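Pouch drive for the Wovham library is back, and it's bigger this year

03/02/2023

Well, friends, it's that time again! The Wovham Library pouch drive started up this week, and I have been asked (okay, I asked myself) to get the word out. If you were part of it last year you already know the drill. If you're new in town, pull up a chair, because I get a little carried away on this subject. 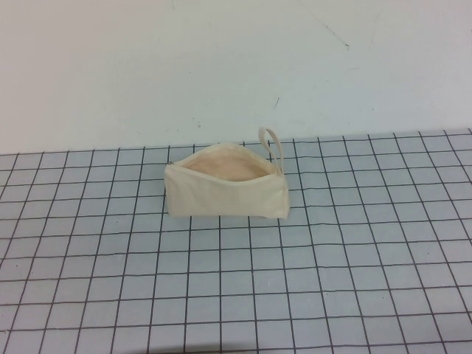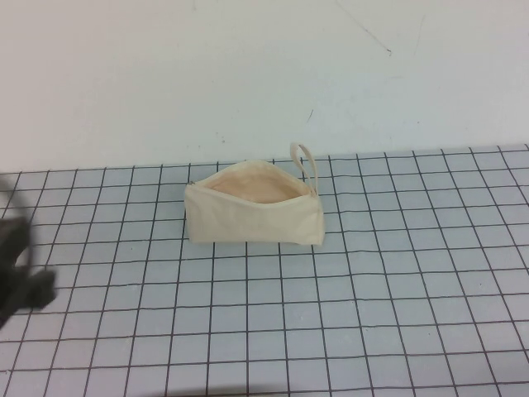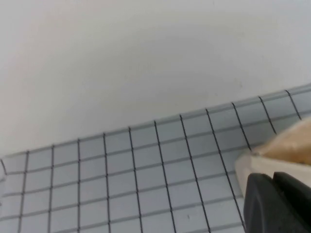
First two: a small cream pouch, open at the top. Last one: the grid mat.

The idea is simple. Folks fill small zipper pouches with the bits and pieces a kid needs for school — pencils, an eraser, a little sharpener, maybe a glue stick — and the library hands them out at the front desk to any family that wants one. You don't fill out a form and you don't have to show a card. You just ask. Last year we gave out 2,474 of them between the main library and the Beven branch, and I still can't quite believe that number when I say it out loud. We ran out before the summer reading kickoff in June and had to put up a sign saying sorry, which I hated.

So this year we're starting early. Dindo Castillo, who runs the children's room, told me he wants another 200 pouches on the shelf before we even open the doors to the first families. "I don't want to put that sign up again," he said. Me neither, Dindo!

There are two ways to help. You can pick up an empty pouch at the desk, take it home, fill it and bring it back. Or you can drop off supplies and let the sorting crew do the filling, and I'll be honest with you, that's the part I like best. We set up in the back meeting room with the coffee going and somebody always brings those lemon bars. I sat down last year meaning to stay for one hour and went home after dark with pencil shavings in my hair.

A few things about what goes in. Please sharpen the pencils or tuck in a sharpener, one or the other. No scissors this time around, not even the rounded kind, and no markers without caps (you'd be surprised). Erasers are what we run out of first, so if you're standing in the store wondering what to grab, grab erasers. Crayons are welcome but only the small boxes fit. And if you want to slip in a note, go right ahead, the kids love them! One little girl at the Beven branch carried hers around so long it came apart at the folds and her grandma had to tape it.

The Dizon Street bakery is giving out a free roll to anybody who comes in with a filled pouch on the way to the library, one per person, while they have them. Jesetti Hardware has a collection bin up by the key counter again, and the fellows there said they'd run it over to us whenever it gets full. Last year they made 9 trips with that bin. I told them they ought to just park a truck outside.

We could really use more hands on the sorting crew. We have 67 names on the sheet as of this morning, and that sounds like plenty until you see how many of them wrote "mornings only." (I'm one of them, so I can't fuss.) Evenings are where we're thin. Teenagers are fine without a parent, younger kids should bring a grownup along, and you don't need any experience unless you count being able to work a zipper.

One more thing and then I'll let you go. A couple of people asked me if they can sew their own pouches. Yes, please do! Try to keep them small enough for a backpack pocket, and long enough that a new pencil lies flat. Cotton or canvas both hold up fine. My neighbor made a whole batch out of old kitchen curtains, roosters and all, and they were gone the first afternoon.

Stop by the desk at either library to pick up a pouch or put your name on the sheet. The bin at Jesetti's is out now, and the Beven branch will have theirs up as soon as they find the key to the supply closet.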